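Jurkik
Tabletop sorting cells and hand tools for catering return rooms

Home > Equipment > Sorting > Pusteo Flatware Cell

Pusteo Flatware Cell, two-lane
Replaces the Pusteo single-lane. Price on request, mostly because it depends on your drains.

Every kitchen that feeds people in bulk has a spot where the flatware ends up in a heap. Somebody stands at the heap. In most places it is whoever was hired last, and they stand there until somebody newer comes along. The Pusteo Flatware Cell takes over the picking and dropping, and leaves your people the parts that need a person, such as deciding whether a fork with one bent tine is still a fork.

The cell clears a mixed pile from a flat surface into divided bins. It handles metal, plastic and wood, long handles and short ones, and the novelty pieces that come back from children's parties and which no catalog of ours predicted. It works at table height and it doesn't need the pieces lined up first. If they were lined up, you wouldn't be reading this page.

How it learns your flatware

We don't ship a cell with a fixed idea of what a spoon looks like. Before installation, your own staff spend 13 shifts sorting with our hand-held grippers, which have the same jaws and the same pads as the ones the cell uses. They squeeze, pick, carry and drop, and the cell is trained on how they did it. People who have sorted flatware for years have opinions about which piece to lift first, and the opinions are usually right.

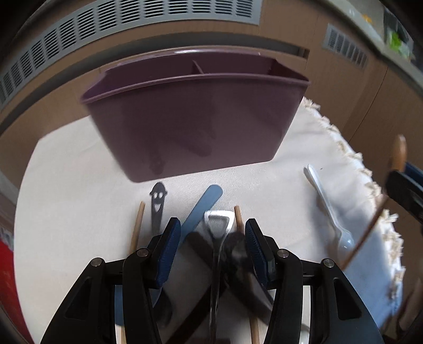 The hand grippers feel silly for the first hour. After that most people stop noticing them, apart from a few who start picking up their coffee lids with them. We ask for at least two sorters to take part, preferably two who disagree. At Zimgate, where the first two-lane cell went in this August, the training set came to 3,636 picks, a good share of them by Soledad Abernathy, who had run the return room there for eight years and did not want a robot in it.

"I told them it would jam on the chopsticks," she says. "It jammed on the chopsticks. Then they let me show it how, and it quit jamming. Now when it does something dumb people look at me."

Her job title has changed to cell lead. She starts the runs, clears the stops, pulls damaged stock and decides when a new pattern of handle needs more training picks. She also got a stool, which was not part of our quote but probably should have been.

What changes in the room

We get asked whether the cell cuts staff. It cuts standing at the heap. Zimgate kept its return crew and moved two people to packing, where orders had been going out late. Another customer, Swanepoel, planned to do the same and found that one of the two preferred the heap. He still does the big serving pieces by hand, and we have been told not to bother him.

Some things get more annoying. The cell stops when it is unsure, and in the first weeks it is unsure a lot. Someone has to walk over. It has no sense of urgency before a wedding. Manju Kushwaha, who handles our installations, tells every crew to expect a grumpy first month – and she has yet to be accused of overselling.

What comes with it

Cell with 2 arms, black jaws, replaceable blue pads
Hand grippers for training, yours to keep
Divided bins, dishwasher safe
Wall card with stop and restart steps, in large type
Two visits from Manju in the first month, more if you ask nicely

What it won't do

Sharp knives. Take them out by hand before the pile goes on the table.
Glass of any kind.
Pieces stuck together with cheese. We have tried.
Polishing.

Pads and wear

Pads are the part you'll replace. Crews can swap them without tools, and the hand grippers take the same ones, so keep one box for both. If the cell starts dropping thin handles, look at the pads before you call us. We will ask, and it's awkward for everyone when they're bald.

Ordering

Two-lane cells ordered now ship after the current batch, which closes in December 2018. Single-lane owners can trade up and keep their bins. Send us a box of your worst flatware with the order form and we'll tell you what the cell makes of it.

Related: Pusteo spare pads | Extra hand gripper | Bin dividers | Stool (by popular demand)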